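Molus Wall Chart of the French Republican Calendar — Second Printing

Item 157. Ships rolled in a tube, flat on request (ask first, flat costs more).

Back in stock. First printing went faster than we planned and the reprint took all summer, sorry to those of you who wrote in twice.

What it is. One big sheet, all twelve months of the calendar France used from 1793 until the end of 1805, each month with its thirty days, each day with its own name. Plus the five extra days at the end of the year, six in a leap year. French on the left, English on the right, regular calendar dates running down the margin in small type. You can look up your birthday. Everybody does that first.

Why a chart and not a booklet. We made a booklet once. You flip back and forth and lose your place. The months go by season, three to a season, and the names rhyme by season too, so you want them all in front of you at the same time. Vendémiaire, Brumaire, Frimaire for fall. Nivôse, Pluviôse, Ventôse for winter. Germinal, Floréal, Prairial, spring. Messidor, Thermidor, Fructidor, summer. On the sheet each season has its own row and you can see it in one look.

The day names. This is the part people buy it for. The old saints' days came out and plants, animals and farm tools went in. Every fifth day an animal, every tenth day a tool, the rest mostly plants, except in Nivôse which is heavy on minerals and such. First day of the year is Grape. Then Saffron, then Chestnut. Christmas Day usually lands on Dog. All 360 day names are on the chart, plus the festival days: Virtue, Talent, Labor, Opinion, Rewards, and Revolution in the leap years.

Weeks. There weren't any, not in our sense. Ten-day stretches called décades, three to a month, rest on the tenth day. Workers were not thrilled, one day off in ten instead of one in seven. The décadi is shaded light gray on the chart so you can see how far apart they fall.

Decimal time panel. Lower right corner. Ten hours to the day, 100 minutes to the hour, 100 seconds to the minute. It was only required for a short while and most clocks never got changed. We put in a conversion strip anyway: noon is 5 o'clock, 6 in the evening is 7.50. Kids love this. So do math teachers.

Dates you already know, in the new style. A strip along the bottom gives the ones that come up in class and in books. 9 Thermidor, the fall of Robespierre. 18 Brumaire, Bonaparte's coup. 13 Vendémiaire, the whiff of grapeshot business. Regular dates underneath.

What changed from the first printing

Fixed the accent on Pluviôse. Yes, we saw it. Yes, all of you saw it.

Leap year note rewritten. The old one said the sixth extra day came every four years, period, which is too simple. The new year was set by the fall equinox as seen from Paris, so start dates slide a bit, and the margin dates on the chart are for Year II. A small table gives the shift for the other years.

Two English plant names corrected. Thanks to Valentin Chevalier for the long and very patient e-mail.

Heavier paper. Old stock curled.

Specs

Printed one side, four colors, matte
Paper: Sornen archival, acid free
Size: 33 inches wide, 47 tall
Margins wide enough to frame without losing type
Print run: 500, numbered on the back in pencil
Language: French and English
Grommets: no. Hanging rails sold separately (see Caron rails below)

Caron hanging rails

Two wood strips, top and bottom, with a cord. The chart slides in, no glue, no holes. Fits the 33 inch width exactly, so don't trim the sheet before you try it. Natural or black. Black is low.

Classroom set

One large chart, a pack of student sheets at letter size, and a teacher guide put together by Eusebio Requena. Guide has a date conversion exercise, a page on why the new calendar got made in the first place (cutting the church out of the daily schedule, mostly, and making everything come out in tens like the meter), and a page on why it didn't last. Also a blank month so students can name there own thirty days. Last year's classes gave us Pizza, Stapler and Goose.

The guide was written with ninth and tenth grade in mind but gets used in middle school and in a couple of college surveys. Answer key included, on a separate sheet.

Norura companion card deck

Still coming. One card per day, 366 in the box. Art is done, the box is not. We hope to have it in August, please don't order it by phone, there's nothing to order yet.

Shipping and handling

Tubes go out every morning before 10. Orders placed after that go the next working day. Tubes are stiff but if yours shows up crushed take a picture of the label and send it, we replace it, no forms. Flat shipping only inside the US — the big mailers get bent overseas.

When it arrives, unroll it face down on a clean table, books on the corners, leave overnight. Don't iron it. Somebody ironed it.

Returns within thirty days if it's unmarked. Classroom sets too, as long as the student sheets are still banded.

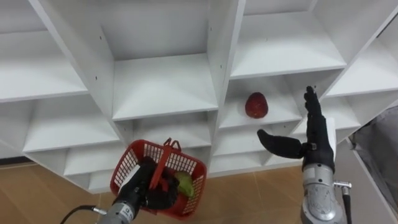
Valentin Chevalier wrote in again to say the chart ought to run to the Commune as well, which brought the calendar back for a couple of weeks in the spring of 1871, as Year 79. He also thinks the décadi shading is too light to read from the back of a classroom and would like to see it a shade darker next time, and he'd pay extra for a version in French only.

Fair on both. The Commune gets one line in the teacher guide now, and we'll try to squeeze it onto the bottom strip if there's a third printing. Shading will go darker. French only, maybe, if enough people ask. So far it's him.

Common questions

Is it a calendar I can use this year? Sort of. People do, and there's more than one way of working out the leap years going forward, and they don't agree. Our chart sticks to the historical years, I through XIV.

Are the pictures of the plants period? Redrawn from period prints. Small, one per month.

Can I get it laminated? No. Local copy shops will do it. The matte goes shiny.

How many sold so far? 2,761 counting the student packs.

Wholesale and museum shops: minimum ten tubes, mixed with rails is fine. Write for the sheet with prices, put WHOLESALE in the subject line or it goes in the regular pile.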